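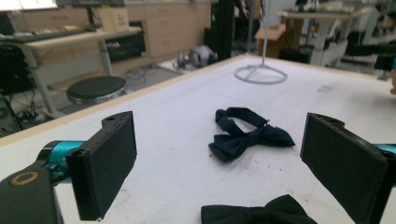 Should amateur soccer clubs have to keep a defibrillator beside the field? They should, and the league should pay for the first one.

Illulcombe plays 60 matches a season, and its defibrillator hangs in an office that is locked by kickoff. Masaru Morikawa, the club secretary, has asked for an outdoor cabinet since September. The league says it is looking into it.

I don't think this needs more looking into. A player who collapses needs help within minutes – a key held by someone in the parking lot is no use to him.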